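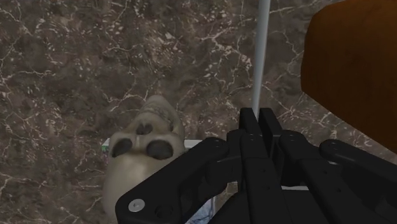
GATCHALIAN, Thu 16 July

My uncle Rodel Enriquez left instructions for his funeral on the back of a boiler guarantee. There were four of them. No lilies, no poem about footprints, sandwiches with the crusts on, and Yanti Lubis was not to sing. We managed three. Yanti sang.

I mention it as the only useful paperwork anyone in my family has ever produced on the subject of dying. The rest of us have passwords. My cousin Farah Hidayat has a folder labelled "When I'm gone" with nothing in it except a takeaway menu, which may be a mistake or may be her last wish. We have agreed not to ask.

People used to be better at this. They kept a skull on the desk and got on with their letters. Painters put one next to the grapes. You could be eating your breakfast and there it was, reminding you to settle up with the butcher. I don't suppose it made them any nicer, but it must have kept the meetings short.

These days we have the leaflet. The one that came through my door in November was from an outfit called Dillura, and it showed a couple in good knitwear laughing on a beach. I read it twice before I understood they were being sold a cremation. The word "death" did not appear once. There was "later life", there was "peace of mind", and there was a free pen.

I rang them, out of spite mostly, and was put through to a pleasant young man who asked whether I was calling on behalf of a loved one. I said I was calling on behalf of me. He paused, then offered to send the brochure — the same couple, it transpired when it came, now on bicycles.

What I'd like is for it to be dull. I'd like to talk about my funeral the way I talk about the gutters, with a bit of sighing and an eye on the price. My neighbour Eduardo Manalo manages it. He is 52, in rude health, and has told everyone on the landing that he wants the cheap box and the good whisky. It took him less time than he spends on the bins. Nobody fainted, though Mrs Tagle from upstairs did want to know which whisky.

So I have started my own list. I got as far as the sandwiches and then had to go and find out whether the boiler was still under guarantee. It ran out two years ago.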